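The kettle had only just boiled when I got to the lab in Hallton, and the researcher who has spent most of her year on Stamness was already apologising for the biscuits. Stamness is her group's method for teaching a two-armed robot household jobs entirely in simulation, and she talks about it the way other people talk about an allotment.

"We used to practise everything in one tidy kitchen," she told me, "and the robot got very good at that one kitchen and hopeless everywhere else. So now we change the surfaces, the colours, the tilt of the cameras, all of it, and we let it get on." 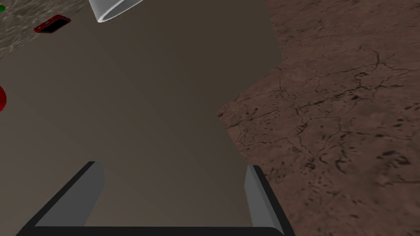
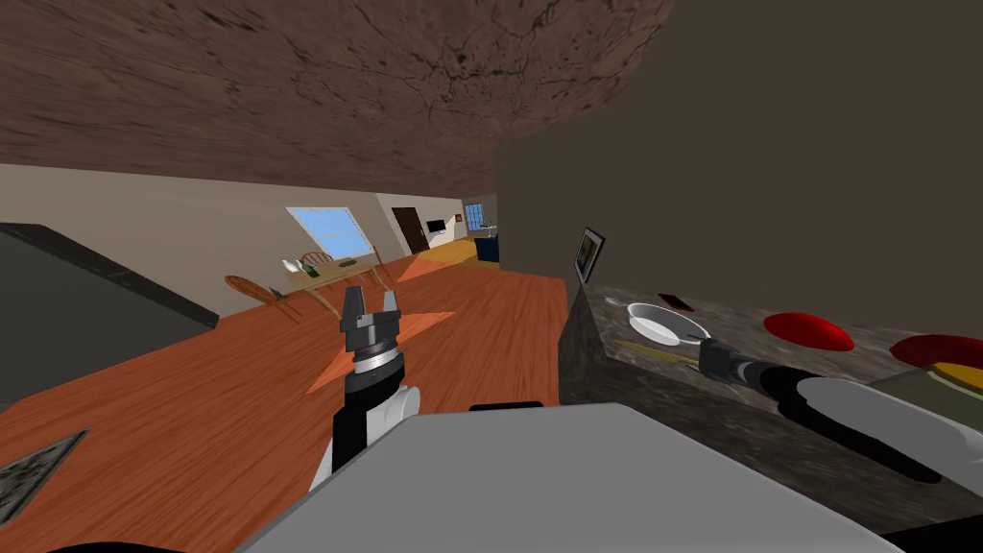
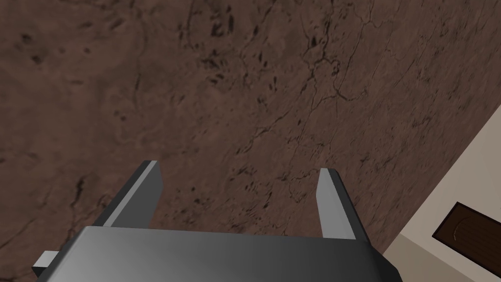 I asked her what the change had bought them, and she was careful with her answer, as she is with most things. On the Lepik test, a set of tidying jobs the group wrote for itself, the old training managed 43 per cent and the new one reached 60. "I was pleased, of course I was, but I went straight off to look at the failures." Many of those come down to finding the edge of a worktop, and the speckled granite counter with the white pan on it shows the sort of busy pattern she means. "You and I see a counter. The robot has to decide which of those marks matter."

They ran the whole comparison 5 times before she would let anyone write it up, and she still wants a colleague at Stevberg to repeat it on different machines. A real kitchen comes after that, perhaps in July, if the arms are free and somebody can find her a decent worktop.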